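July, bench notes, bat repair side

Started on the two Villden bats after tea. The first one is the club captain's, with the toe split he swore was only a scratch back in spring. It runs a good way up the face, so I've opened it, got glue right down in and clamped it. Leaving it till morning. Sơn Âu wants to bind it as well and I think he's right - the lad hits everything off the toe.

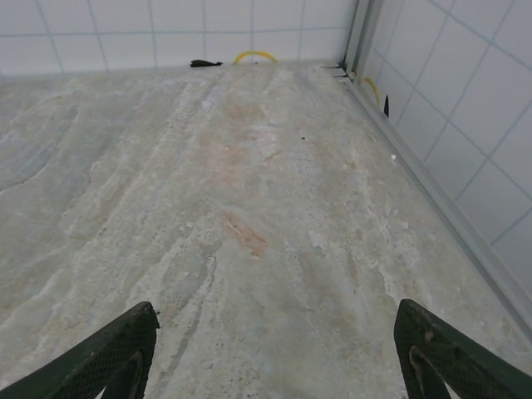
Second Villden

Handle job. Old grip off, twine underneath gone slack near the shoulder. Rewound it and put 2 coats of varnish on. Grip stays off until I've had a proper feel of it in the nets. Job number is 1486, and I've written it on the tape this time (sorry, Daiane!).

Knocking in

The Van Acker is still soft on the outside edge. Gave it 70 minutes with the mallet over two sittings and my wrist knows all about it. Middle sounds lovely, the edge still gives a dull sort of thud, so more to do there before anyone faces a new ball with it. Daiane Trindade thinks I'm going too hard too early and she may have a point. Will drop back to light taps tomorrow and work in from the edge at an angle.

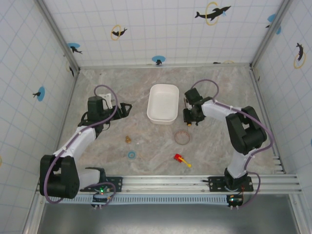 Tiled bay, both arms over the floor, white tray in the middle.

Balls for the Melten match

Went through the practice bag. 18 are fit for bowling machines or throwdowns, the rest have seams like old slippers. Put the better ones in the Stelurari bag, please don't take them for fielding drills, they get chewed to bits on the car park side.

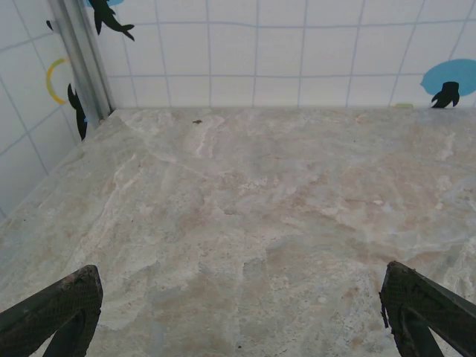
To do

Unclamp the captain's bat and sand the toe.
Order more twine, the thin sort.
Ask Sơn Âu where the linseed oil went.
Van Acker, another hour, gently.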